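May 28, 2020

Skate bench notes, Boychuk Arena shop

Building still closed to teams, so bench time only. Jaxon in from 8 to noon, me until 4. Lihua on the phone for the Sirkmont order.

Steel

Went through the backlog from the end of the season. Most of it is junior team steel that came back when the playoffs were called off. Checked each pair for height, bend and rust before putting anything on the wheel. Two of the goalie blades are too low at the heel to be worth another season. Tagged them red and put them on Trevor Beaulieu's shelf so he can decide.

Ran the straightness test on runner 523 again. Same result as last week, bent slightly to the outside from mid-blade forward. Tried the press twice. It moved and then came most of the way back. I would not put it under a player. Jaxon thinks it is fine for practice skates. We left it in the drawer and did not agree.

Wheel and dresser

Changed the finishing wheel. The old one was leaving a faint chatter line near the toe and dressing it didn't help. With the new one, first pass was rough, second pass clean. Edges checked level on both test blades at toe, middle and heel. The diamond in the dresser has a flat side, so turn it a quarter before next use. I wrote this on the machine too but the tape falls off.

Hollows

Ayodele Bashir asked for his forwards' list before he talks to players about summer skating. Here is what I have on cards:
Forwards mostly at 1/2 inch. Two at 5/8.
Defense split between 1/2 and 5/8.
Goalies 3/4, except number 19, who went to 7/8 in December and stayed there.
Card for number 11 says 3/8 in pencil and 1/2 in pen. I think pen is the newer one. Ask him before cutting anything.

Nothing on the cards for the two call-ups. Rezaul sharpened for them on the road and may have it in his own book.

Rivets and holders

Replaced front rivets on one pair, copper inside, steel outside. The left holder had a hairline crack by the second hole that was hidden under tape. Worth pulling tape off everything before it goes back in a bag. Ordered one pair of holders in that size from Trirklow, no ship date given.

Baking oven reads high. Set at 175, the probe says 186 after ten minutes. Until it gets looked at, set it 11 under and use the probe. Jaxon has put a card on the door.

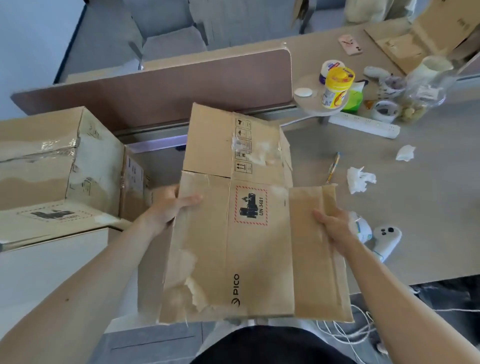 Sirkmont order

Lihua says the laces and the steel are on one invoice and the helmet hardware on another. Laces are confirmed, 79 pairs, waxed and unwaxed mixed. She has asked them to split the count by length because last time it all came as 108s and the defensemen complained until Christmas. Visor screws are backordered. We have enough for a normal month but not for a camp.

Flusus sent their spring price sheet. Stones are up a little, sharpening oil the same. I'd stay with the oil we have.

Stick rack

Rezaul wants the rack moved to the wall by the dryer so the door opens all the way. I measured and it fits if the lower bracket comes off. The anchors on that wall are old and two of them spin. Needs new ones before any weight goes on it.

Left for next time

Turn the diamond.
Call Trevor about the goalie blades.
Get call-up hollows from Rezaul.
Finish the rust box, left side only, right side is done.
Runner 523 stays in the drawer until Trevor has looked at it.

Swept up, wheel covered, vacuum bag changed. Key is back on the hook in the coaches' room.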